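30/09/2023
Posted by Ekkachai Jaidee

OK, robot people, I spent my whole Saturday morning chasing one bug and I'm still buzzing about it. Thread!

Quick background: at Flirkesance we've got an arm learning to press coffee in simulation. Reach over, line up above the knob, close the fingers, push down slowly, let go. The project is called Pranau and I love it more than I should.

On Thursday night I left 60 runs going and went to bed happy. In the morning, 16 of them had ended with the gripper going straight through the lid. No contact, no stop, nothing. The arm just kept pushing until it hit its own joint limit.

And the log said SUCCESS for every one of those. That was the scary bit! The check only looked at how far down the hand had traveled. It never asked if the plunger had moved with it.

First guess was the arm controller. Wrong. Second guess was the grip force. Also wrong, and that one ate two hours (plus a very good mango).

Pongsak Duangkaew spotted it over my shoulder in the end. The collision shape for the rod and knob had been switched off when we cleaned up the model back in May. You could still see the knob fine. The physics just didn't know it was there.

So why did the other runs look OK? The fingers came in a little lower on those, caught the rim, and stalled. A completely different failure, hiding inside the good numbers. I actually yelped.

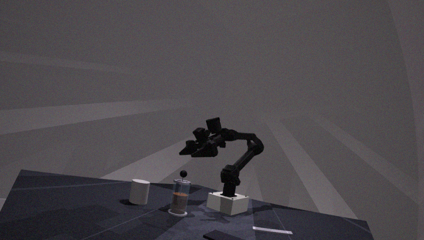
Anyway, the fix for the model took 10 minutes. The fix for the check is the part I'm excited about: now the run has to show contact at the fingers AND the plunger going down, or it's a fail. There's also a hard stop if the hand sinks more than 8 mm with no push back.

That stop matters so much to me. On a real bench, a hand that feels nothing and keeps going down is how you get broken glass and hot coffee on somebody. I want that caught in sim, every time.

New batch is running now. If you've got a model with parts you can see but can't touch, please go look at your collision shapes tonight! And send me your worst false SUCCESS, I'm collecting them.

More from this author
Grosesen wrist mount: what came loose and when
Reading joint limit warnings before they bite
Kaewmanee meetup notes, part two
Why our e-stop button moved to the left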